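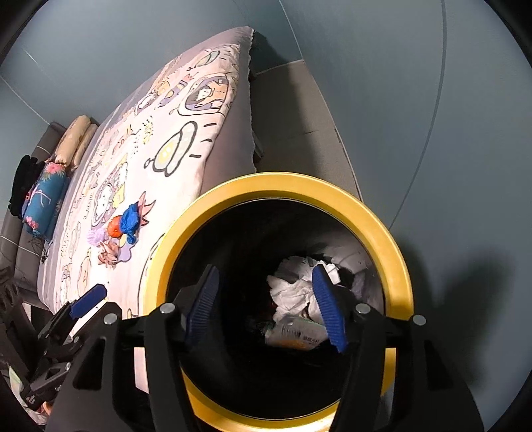
Trash bin, yellow rim, tissue and a wrapper inside.

Plendska Cinema -- Walk-Through Before Family Matinee
Animated feature, Screen 2. First showing 1:15 p.m.

LOBBY

Trash bins lined and upright: OK
Comment: Check again between showings. A family film produces more garbage per seat than any three-hour drama about a lighthouse.

Floor dry, mats flat: OK
Comment: Mat by the left door curls at one corner. Taped. The tape is now also curling.

Cardboard standee secured: FIX
Comment: The standee for Tuvar and the Moon Goat is seven feet of cardboard goat held up by one cardboard foot. Children hug it. Moved against the wall and weighted with two sandbags. The horns still stick out at adult eye level, so turn it sideways before doors open.

Queue ropes: OK
Comment: Clips all close. Keep the last rope off the fire door, where it was in May and where it was again this morning.

CONCESSIONS

Popcorn kettle guard in place: OK

Butter pump drip tray emptied: OK
Comment: Emptied at 11:40 a.m. Please do it before it looks like a pond.

Hot drink lids fit cups: FIX
Comment: The new lids fit the old cups. We have 2,590 of the new lids and roughly 70 of the old cups. Use the old cups up first and serve no large cocoa after that until Welolik Supply sends the right size.

SCREEN 2

Seats, 77 total: 75 OK, 2 out of use
Comment: F9 does not fold and F10 folds without being asked. Both bagged and blocked in the ticketing system. Somebody will take the bag off F9 anyway, so look at the row when the trailers start.

Booster seats stacked and clean: OK
Comment: 15 on the rack. Stack no higher than five. They are slippery and they travel.

Aisle lights: FIX
Comment: Dead strip on the right side, rows C to E. A flashlight usher stands there until it is replaced. The movie opens with a long night sequence, very pretty, in which you cannot see your own feet.

Exit signs lit: OK

Sound level: OK after adjustment
Comment: The avalanche in the third reel file was loud enough to move a drink. Brought down two points. The goat's song is still loud, but that seems to be what the studio wanted.

Flashing light notice posted: OK
Comment: On the door and at the box office. Applies to the comet scene -- four-year-olds love it, their parents shut their eyes.

PROJECTION

Fire extinguisher tag current: OK

Booth vent clear: FIX
Comment: Blocked by a box of posters for Selvanayagam Pictures' last release, a sequel we showed to eleven people. Box moved to storage. Vent needs vacuuming.

Second walk-through at 3:30 p.m., lobby and Screen 2 only. Open items go on the board by the staff fridge.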